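Taking Care of Paperback Novels at Home

Posted Mar 22, 2009

I keep my novels in two rooms, and in June the air becomes very humid there. After I lost a good family saga to mold, I changed some habits.

Leave a little space between the books and the wall. Put the thick ones standing straight, never leaning, or the spine will turn to one side and stay so. My thickest novel has 728 pages and it was already crooked after one summer.

If a page has a small tear, use thin paper and wheat paste. Ordinary clear tape becomes yellow and then it pulls the print away. Put wax paper on both sides of the page, close the book and leave it under weight for the night. 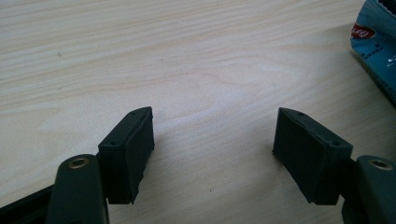

A light wooden tabletop.

For sticky price labels, warm the label with a hair dryer on the low setting and lift one corner slowly. If some glue stays on the cover, rub it with a clean eraser. Do not use oil - it goes into the paper and makes a dark spot.

A book which smells of cellar can stay in a closed box with baking soda in an open cup. Mine needed 2 weeks. The soda must not touch the pages.

I also write the titles in a notebook when I lend them. From the 75 novels on my Pleromholm shelf, only two did not come back, and one of them I did not like so much.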